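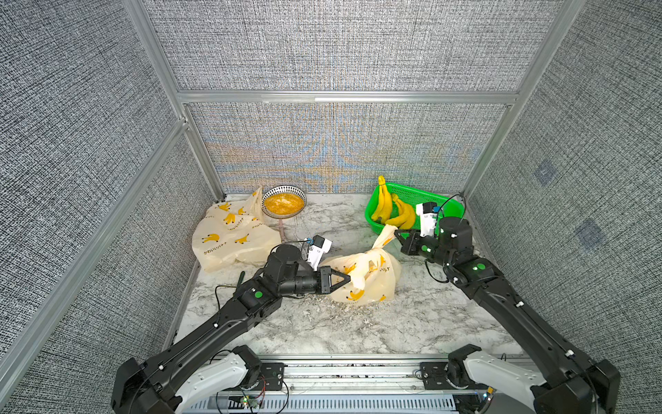

Household food waste is often explained by what families buy, and less often by how the food is kept after it comes home. In this section we look at the second question for dry and grated foods, which are easily forgotten when the package is opened but not finished. Our data come from the Nanduvero survey, which received 1,628 usable answers from the 3,000 households invited in September. Each household kept a diary for 10 days and wrote down every food that was thrown away. 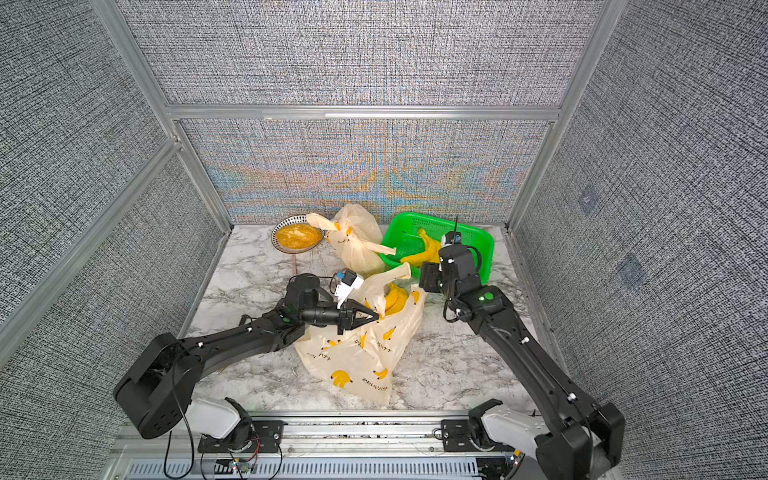
3.2 Open dishes and closed packages

Foods moved to an open dish were used sooner than foods left in their original package. Drummond found a similar pattern in Gollia, although her sample of 500 homes included only families with children. We could not repeat her result for bread. In our diaries, bread was thrown away at the same rate in both groups, and we think the short diary period may partly explain this difference.
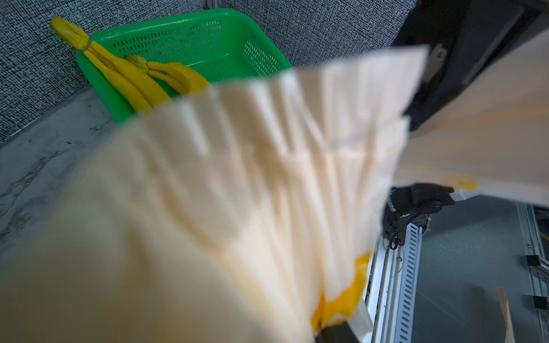 Figure 4. Cream-colored pleated material, with a green plastic basket behind it.

Respondents in Prorkach more often answered that they fold the top of the package and put it back on the shelf. They did not write the opening date on it. For this reason, the age of the discarded food is known only from memory, and we treat it with caution in Section 4.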